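Section 4. Drying and Loading Material on the Brevumard 50 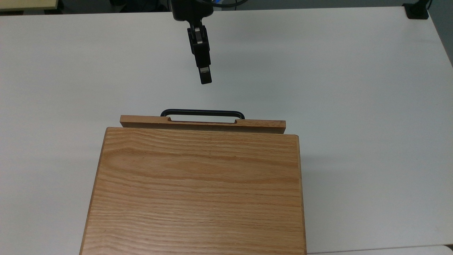

Most of the trouble people have with a new Brevumard injection press begins a good distance from the press, in a sack of resin somebody left open over the weekend. Section 3 got the machine level and connected. Section 4 gets dry pellets into the hopper, which sounds like a job for one person and a scoop, and on a good day it is.

Read all of it once before you touch anything. Thaddäus Berchtold wrote the original version of this section after a Friday he prefers not to discuss, and the cautions are in the order in which he met them.

Before you start

You will need the dryer with its hose kit, a flashlight, the magnet drawer, a soft brush, and the data sheet for your resin. The sheet has the last word on drying temperature and time. If the sheet and the oldest operator on the floor disagree, thank the operator and follow the sheet.

CAUTION: The dryer outlet and the hopper throat get hot enough to burn skin. Wear the long gloves. The short ones in the starter kit are for handling cold parts and stop just where the burn would begin.

4.1 Preparing the hopper

1. Close the slide gate at the base of the hopper and turn the feed selector to OFF.

2. Open the lid and shine the flashlight down the inside wall. Leftover pellets like to sit behind the sight glass, where they can wait for months and then turn up as a blue streak in a run of clear lids.

3. Brush the wall from the top down. Do not use compressed air. It moves the pellets very efficiently into every other machine in the building.

4. Pull out the magnet drawer and wipe each bar with a dry cloth. Look at what comes off. Gray dust is ordinary. A washer is a conversation you need to have with someone.

5. Slide the drawer back until it clicks. It has a false click partway in, so push again after the first one.

NOTE: If you are changing from a filled resin to an unfilled one, take the drawer housing off completely (two clamps, left side) and clean behind it.

4.2 Connecting the dryer

1. Park the dryer with its filter door facing the aisle. You will be opening that door more often than you expect.

2. Fit the supply hose to the lower port and the return hose to the upper port. Both ports take both hoses, a decision our design office has been asked about.

3. Tighten the hose clamps by hand, then give each a half turn with the driver.

4. Switch on and select the resin program. Programs you save yourself go in slots after the factory ones. Give them real names. We have visited a plant with eleven programs called TEST.

5. Let the dryer reach temperature with the slide gate closed, then start the drying time from your data sheet. Time spent warming up does not count, however much you would like it to.

CAUTION: Never leave nylon in a hot dryer over a long break. It yellows, and the parts that come out of it look older than the machine.

4.3 First feed

1. Confirm that the barrel zones have been at set point for the soak time given in Section 3.

2. Open the slide gate halfway and turn the feed selector to MANUAL.

3. Purge until the melt runs smooth and even in color. Crackling, spitting or bubbles mean moisture. Close the gate and go back to 4.2, step 5, with whatever dignity you can manage.

4. Open the gate fully and switch the selector to AUTO.

5. Write the start time and the resin lot number on the hopper card. The card is dull, and it is the first thing our service desk will ask you to read out.

NOTE: Alarm 1,699 (low hopper level) sometimes appears with a full hopper. Wipe the level sensor window before you call. Alarm 3,523 (return air temperature) nearly always means the hoses are swapped. See 4.2, step 2, and try to be forgiving.

Hoppers fitted with a Brastix loader need the lid switch bypass plug removed before step 4. It is red, it hangs on a chain, and it goes in the pocket inside the cabinet door. Spare plugs can be ordered from Miroslava Kushnir at the parts desk, who will want the serial number from the plate on the press and not the one on the dryer.

Continue with Section 5, Setting the Shot Size.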